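Course Handout 4: Buying a Gripper Kit Without Getting Burned
Applied Automation, spring term
Posted February 27, 2023

Last time we went through how hand-held grippers log a demonstration, and a bunch of you stayed after to ask which kit you should get for your own projects. So this one is a buyer's handout. I'm going to use the Rovell hand-held kit as the main case, since it's the one I spent most of January with, and I'll bring in Funex and Le Roux where they do something different. Prilix comes up at the end because they rent and don't sell, and that changes the math.

Standard disclosure: I paid the department rate for the Rovell kit like anybody else would. The Funex set was on loan and went back. I've only had a short session with the Le Roux.

What's in the box

The Rovell kit comes as a pair. You get two grippers, two sets of finger pads, a marker plate for each gripper, the mounts, the cables, and a printed quick start sheet that is way better than the PDF on their site (get the sheet scanned before somebody in your group spills coffee on it, because they don't reprint them). The pads are the part that wears, so look at the price of pads before you look at the price of the kit! I burned through my first set faster than I'd planned, mostly from dragging them across shelf edges, and the replacement set took 16 days to show up. Order spares the same day you order the kit.

The Funex set ships with one gripper only. The second is an add-on, and by the time you've bought it you've passed the Rovell price. If your project is one-handed, great, go Funex and save the money. Most of yours are not one-handed.

Why I test on a fridge

Every vendor demo you'll ever watch happens on a nice flat table with a nice solid block on it. Fine. Tables are easy. I like a small refrigerator for testing because it's a box with one opening, the walls are close, almost everything inside is white, and you have to come in at an angle you wouldn't pick if you had a choice. If a gripper is clumsy, a fridge will show you in the first few minutes.

Thin flat stuff is what I start with. It's a harder grip than it sounds like. A block gives the pads something to sink into from both sides, and a thin piece gives them nearly nothing, so whatever misalignment the two fingers have goes straight into the object as a twist. 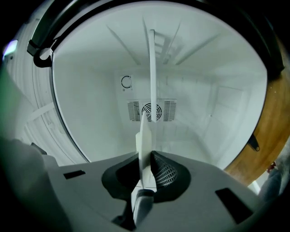
Fig. 1. A thin flat object held upright between the pads, inside the refrigerator compartment.

Look at where the grip is. The object stands straight up out of the pads and the gripper body stays low, well out of the way of the ceiling ribs. Now look behind it, at the white rod that lines up with it so neatly you could take the two for one long strip. I put this figure in the handout every term and somebody always reads it as a single piece. Your software may well do the same thing. White on white inside a white box is a rotten combination for any kind of segmentation, and no kit on the market fixes that for you, whatever the brochure says. Plan for it in your background and your lighting.

Exercise for your notebook: sketch the same grip from one other viewpoint that would pull the rod and the held object apart. Then write down whether a second gripper could give you that viewpoint without bumping into the first one. Two or three sentences is plenty.

Pads, and the great texture question

I get asked about pad texture more than anything else. Rovell sells a fine grid pad and a ridged pad, and they'll happily tell you that the grid is for smooth objects and the ridges are for soft ones. I half believe it. In my own runs the grid did better on smooth plastic and I couldn't find much of a difference on anything soft. What did matter was how clean they were. Wipe them down between sessions, with a damp cloth and nothing stronger. I used a solvent wipe once (don't) and the surface went shiny in one spot and never came back.

Le Roux uses a smooth pad with some give to it, and I liked it a lot for the hour I had it. It closes softly and it feels kind of expensive in the hand. They wouldn't give me a wear figure, though, and when a company won't tell you how long the consumable lasts you should write that down next to the price.

Size, weight, and your poor wrist

Go hold one before you buy it. I mean it. The spec sheet number tells you very little about how the thing feels at the end of your arm, reaching into something, for the thirty-fifth time in an afternoon. My standard session is 35 repeats, then a break, and with the Rovell I can do two of those before my form gets sloppy. With the Funex I can do maybe one and a half, and it's the lighter one on paper! The handle angle is just wrong for reaching forward. It's fine for reaching down.

Also think about the jaws. The Rovell jaws are broad, and that's lovely for stability and a pain in tight spaces. Two grippers in one small opening means somebody has to go first and somebody has to wait, and you'll want to work that out with dry runs before you record anything. My rule for two-handed jobs is that the near gripper settles into position and the far one makes the approach. Pick any rule you want, but write it at the top of your protocol and stick with it, or your demonstrations will come out as two different tasks mixed together. 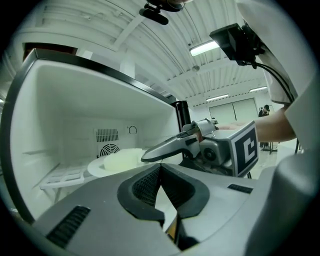

The other thing with two hands in one opening is the markers. On the Rovell, each gripper carries its own plate with a square black-and-white marker, and tracking stays solid as long as the plate faces something that can see it. Roll your wrist inward to get around a shelf and you can lose it. You won't notice while you're doing it, either. You'll notice that night when you open the log and there's a hole right where the good part was. The kit software has a little tone it plays when a marker drops out, and it's off by default for some reason. Turn it on. It's annoying and it will save you hours.

Funex tracks without a marker plate, which is a real point in its favor for cramped spaces. It drifts more over a long session, in my experience, so you trade one headache for the other. Le Roux offers both and charges for both.

Fixed things and loose things

When you set up a test space, make a short list of what's allowed to move and what isn't. Racks and shelves should be fixed. Plates and dishes are a judgment call. A loose dish under your object slides when you nudge it, and that can be exactly what you want to capture or it can ruin a whole afternoon, depending on the task. Decide ahead of time. For soft or rounded items I start with the dish held down with a dab of putty and take the putty away once I've got a decent set of runs.

The software

It's okay. The Rovell recorder starts quickly, names its files sensibly, and exports to the formats we use in this course. My biggest gripe is the session counter, which doesn't reset when you start a new project, so my very first run for this class was labeled 3407 and I spent a while hunting for the missing ones before I figured out the kit had been set up by somebody else before me. Reset it by hand from the settings page.

The Funex recorder looks nicer and crashed on me twice. The Le Roux one I can't grade fairly after such a short session.

Renting

Prilix will rent you a pair of grippers by the week, pads included. If your data collection fits inside a couple of weeks, that's probably your best deal and I'd take it. You send everything back in the same case, and they were decent about a scratched housing. Two cautions. You can't modify anything, so no custom mounts. And you may not get the same pair twice, so if you extend your project, calibrate from scratch and don't trust the old file.

What I'd do with your money

Two-handed project, whole term: Rovell, plus a spare set of pads.
One-handed, mostly working downward on a table: Funex.
Short project, no modifications: rent from Prilix.
Le Roux: ask for a longer trial first, and ask about the pads again.

For next class

Read the calibration section of the quick start sheet (it's the scan in the course folder, 4 pages). Bring a list of three objects you'd like to grip, at least one of them thin and flat, and at least one you think will go badly. Groups that haven't signed up for bench time yet, please do it before class, the sheet is filling up.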